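4.2 Setting Out the Play Kitchen

Clear the tabletop before starting. The Dimow set is intended for a white or light surface.

1. Place the round plate toward the far side of the table.
2. Lay the red bottle across the plate, white cap toward the near side.
3. Set the blue bowl near the front.

Typical layout:

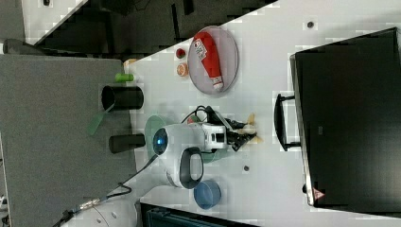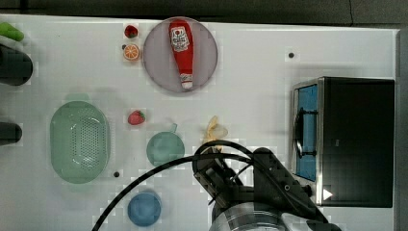

4. Check all pieces against the parts list in section 2.
5. Return pieces to the storage tub after use.

Note: Wash bowls and plates by hand. Maximum water temperature is 30 °C.

CAUTION: Small parts. Do not use these dishes to heat or serve food.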